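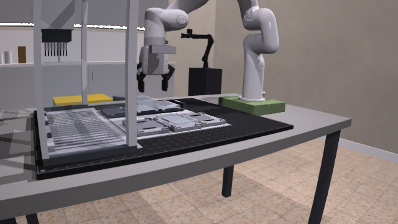

Is the Larnoreck plate-handling service worth paying for?

Posted by Birsen Karakaya

Hi all! We've been quoted for the Larnoreck package — one arm, one pipetting deck, setup and a simulated version of the cell to play with first. They want 1,000 a month with a minimum of 8 months. The demo looked lovely, but I've no idea if it would suit a small lab like ours (two of us, lots of plates). Has anyone here lived with one?

Yiğit Gündoğdu

We've had ours since December and I'm mostly happy. Spend your time in the simulated cell before signing anything. I moved the plate positions round until the arm could get to all of them without swinging near the pipetting frame, and that took me 20 goes.
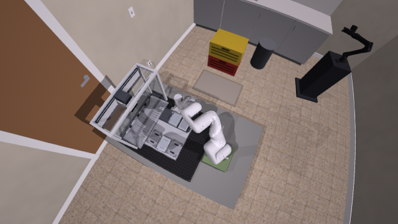
I'd also ask what they charge for changing the layout later — ours was extra, and I was a bit cross about it. Support is good in the mornings and slow after lunch. The gripper fingers are easy to swap, so don't let them sell you the training day for that.

Clilholm

Went with Cletasitz instead, cheaper. No complaints so far.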